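January, a little after nine at night

Ripped out the whole left sleeve again. I know, I know. I got all the way to the elbow before I noticed that the cables were leaning the wrong way, and I sat there for a good ten minutes trying to talk myself into liking it. Junhao said no one would ever see it. Junhao also wore two different socks to his cousin's wedding, so I frogged it and made tea.

The yarn is holding up great, though! It's the Tristska wool in that dark mossy green, and I've knit the same stretch three times now and it still hasn't gone fuzzy on me. I bought 900 yards of it back in the fall and thought I was being greedy. Now I've got 414 left, with most of a sleeve and the whole collar to go, and I'm starting to do nervous math in bed. The shop in Kälin had one more skein in my dye lot when I called, and the woman put it behind the counter for me. I said I'd come get it before the month is out, which means the bus (ugh), or begging Zhuoran for a ride.

Zhuoran called around supper, and we ended up on the phone so long that my rice stuck to the pot. She's finished her mittens and started on a shawl from the Fosach pattern book, the one with 61 rows of lace before anything repeats. I couldn't do it. I told her so, and she laughed and said she's already lost her place twice and just made something up. She wants to do a swap in the spring — her leftover gray for my leftover green, if there is any leftover green!

Still cold. The kitchen window has ice on the inside along the bottom. I wore the half-sweater around for a while with one arm bare, just to see, and the body fits so nicely. A little long in the back, the way I like it.

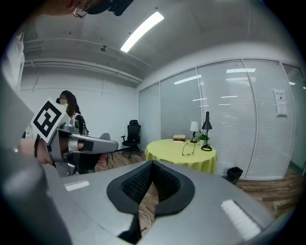

Sleeve again tomorrow, first thing, with coffee and the good lamp. I'm putting a marker at every single cable this time, and I'm writing L or R on a sticky note before each crossing like I'm five years old. Of course I say "cable" all day long now and can't stop — even that thin white one by the wooden floorboards got me wondering whether it leans left or right. I need to go to bed. Cast on 52 or 54 for the cuff? Check the old notes before starting, the ones tucked in the back of the blue folder.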